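October, evening

Took Galla out at ten past one with Leopoldo on the jib. Wind was 13 knots at the start and a little more by the second mark. We got off the line late because I misjudged the current, so we spent the first beat in bad air behind Punico. Tacked away early and that helped.

Second lap was better. We passed Tully at the windward mark and held her off downwind. Finished ninth out of 34, which I will take with the old mainsail.

The port winch is slipping again. Leopoldo wants to strip it before the next race and I said fine, if he brings the grease. There is also a tear in the jib near the second batten, and the patch we put on in the spring is lifting. 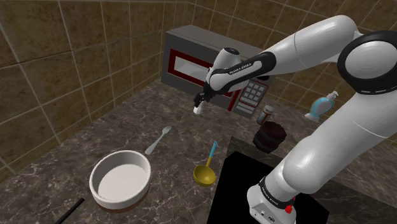
Got a quote for a new main, 4,000 with the reef points. Too much for this year. I will ask about a used one when we haul out.

Hands sore. Need to buy gloves and pay the mooring bill.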